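Robot Cell Technician (part-time) – Statevo, Climholm site

Statevo is hiring a technician to set up and look after the tabletop arm cell at our Climholm workshop. The cell is used for kitchen handling work: dishes, utensils, toy food and a toaster oven on a white table. You would have charge of this one cell and its spares.

The job is 3 days a week, Saturday included. Shifts start at 7:30 a.m., before the operators come in.
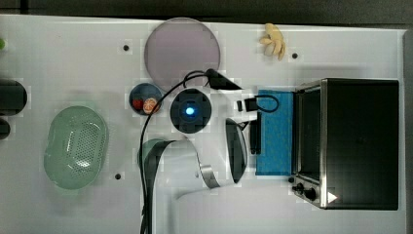
Your main duties:

Check the arm's mounting and joint covers at the start of each shift. Inspect the cable along its whole length, and replace it if the jacket is worn. Clean the gripper and check that it closes evenly. Run the homing routine and write the result in the log.

Full service comes every 3000 cycles and follows the Mulligan checklist, which has 44 steps. Most are quick. The joint backlash check is slow and has to be done with the arm powered down – please don't apply if you tend to skip that sort of thing.

You will also reset the table between runs. Each layout has a printed sheet, and items go back where the sheet puts them. Cracked or sticky items get pulled and swapped from the bins.

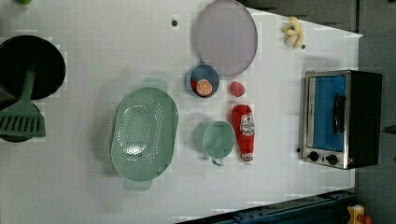
We ask for two years of hands-on work with small electric arms or similar equipment. You should be able to crimp a connector, read a wiring diagram and use a torque driver. Some Python helps with the log scripts but can be learned here. Lifting up to 57 pounds is part of the job.

Training takes place in May at our Evora shop and is paid at the full rate.

To apply, send a resume and a short note on a machine you have kept running – what failed and how you fixed it. Use the form on the Statevo jobs page and choose Climholm as the location.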